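Dark clothes, heavy end of the rail

The wardrobe sort has reached the dark clothes. I had left them until the light things were finished, as black and charcoal are hard to tell apart once the afternoon goes. The towels share the same storage, so they are included here.

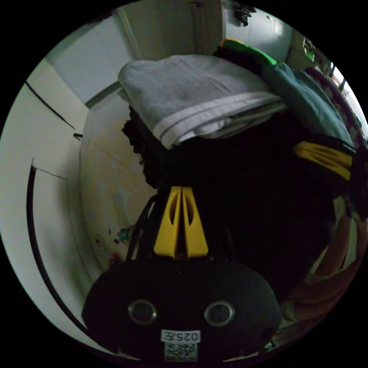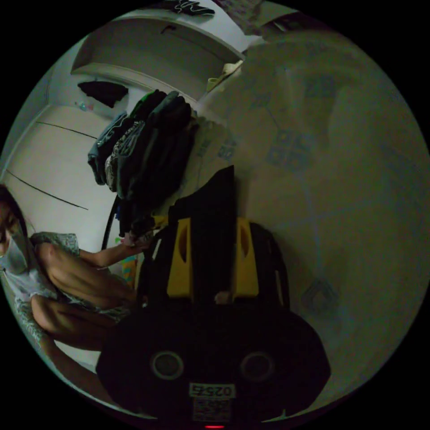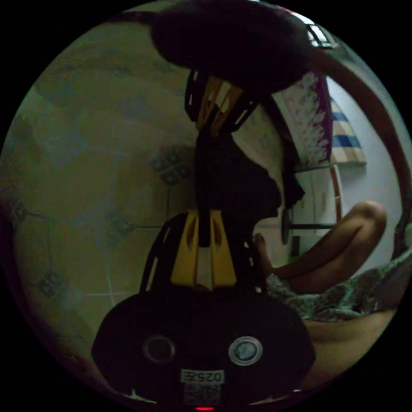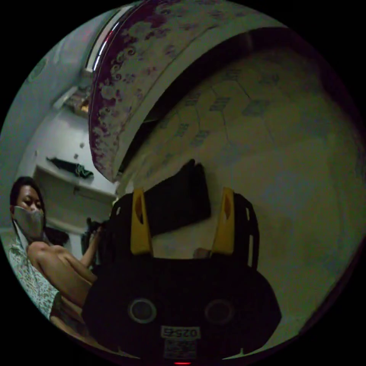
Dark clothes and a towel. The light grey towel on the heap is in the first picture, the hanging clothes in the second.

The method is the one I used for the linen. Everything dark goes into one heap, then is split by weight of cloth. Heavy cotton is folded in thirds and stored flat. Thin jersey goes back on hangers, facing left, with zips done up.

The rail is a Skimley, 600 mm wide, and it bows if the weight sits in the middle. I now load from both ends. Hangers are spaced with a gap of five millimetres, which is enough to pull one garment without dragging its neighbour.

Towels are folded lengthwise first, then in half twice, with the fold facing out. Light grey on a dark stack picks up lint. I have ordered a cotton bag for them and will move them when it comes.

Still to do: socks, winter scarves, and the shelf above the rail. The scarves can wait until July.

12 shares | 5 comments
© Lenni Kemppainen | Contact | Back to top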